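External Blu-ray drive keeps dropping off USB – Tulis slim, anybody else?

viola_longo
Hi all, long-time reader, first-time poster. I bought the Tulis slim Blu-ray burner in March to back up a pile of family discs (my dad burned everything, bless him) and it's driving me up the wall. It reads fine for a while, then I hear it spin down, and the drive letter just vanishes. Unplug, replug, back it comes. Same thing on my desktop and on my old Mikholm laptop.

I've tried the cable that came in the box plus one from a phone charger. Firmware is up to date. I turned off that power saving thing for USB in the settings and I think it helped a tiny bit, but maybe I'm kidding myself!

I have 23 discs left to go and at this rate I'll be doing it until Christmas. Is it the drive, or is it me?

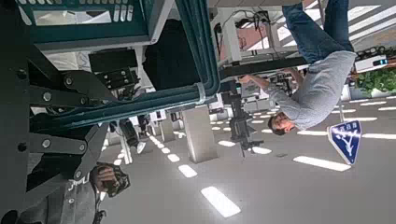

Illia Melnychuk
Phone charger cables are terrible for this, so bin that one first. Lots of them are made for charging and the data side is an afterthought. My money's on power though. Slim burners pull a lot when they spin up, and a front port on a desktop case often can't keep up. Plug it straight into the back of the machine, no hub, and try the same disc again.

bogdan_b
Disagree about the back port. She says it does the same on the laptop, and a laptop hasn't got a front and a back. I had the Tulis for a year and sent it back twice. The USB socket on the drive itself is the weak spot, it gets loose and then any little wiggle drops the connection. Viola, put it on something solid, start a copy and touch the plug very gently. If it disconnects, you have your answer.

Illia Melnychuk
Laptops can be stingy with power too, you know. Mine won't run a slim burner on battery at all, only on the charger.

viola_longo
OK so I did both (sorry for the wait, dinner got in the way). Back port, box cable, same disc: it got through 11 minutes and dropped. Then the wiggle test – nothing, I could move the plug all over and it stayed on. Sorry Bogdan!

Then I tried the laptop on its charger and it copied one whole disc without a hiccup. Then it failed on the next one, 4 files from the end. Argh. The log in the copy program just says error 2753 and I can't find that number in the manual anywhere.

yhon.pacheco
Is that error from the Eria software that comes bundled? I'd dump it and copy the files over the normal way. That program tries to check every file while it's still reading the next one and cheap drives hate it.

bogdan_b
It's not a cheap drive, it cost me more than my monitor did. But yes, the Eria thing is junk, no argument there.

viola_longo
Yes, it's the Eria one! I only used it because it was on the disc in the box and I figured they must go together. I've also got a powered hub somewhere, a Palumbo, with its own plug for the wall. Would that be worth digging out or does the "no hub" rule cover those too?

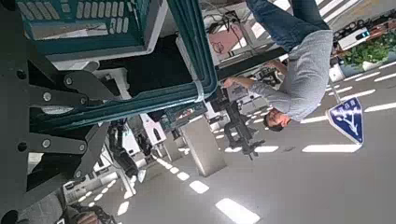 Also, I forgot to say before, the discs that fail are mostly the older ones with paper labels stuck on. The plain ones seem happier. I don't know if that means anything or if it's just bad luck, but I started a little list and so far the label ones are losing badly.

Illia Melnychuk
Powered hub is fine, I meant the little ones without a wall plug. Dig it out. And the labels do matter! A stuck-on label can throw the disc off balance, and the drive works harder to hold it steady. Set the read speed as low as it will go for those.

chaiwat_d
Jumping in as I have the same burner. Low speed fixed nearly all of my label discs, but it takes forever. Please don't try to peel the labels off. I did that to one and took half the silver layer with it.

bogdan_b
I still say get the seller to swap it while it's under warranty. Why should anyone need a hub, a special cable and a slow setting to read a disc?

viola_longo
Fair point, but I'd be without a drive for weeks. I'm going to try the hub and the slow speed tonight without Eria and see how the next few go. If it drops again I'll write to the seller in the morning.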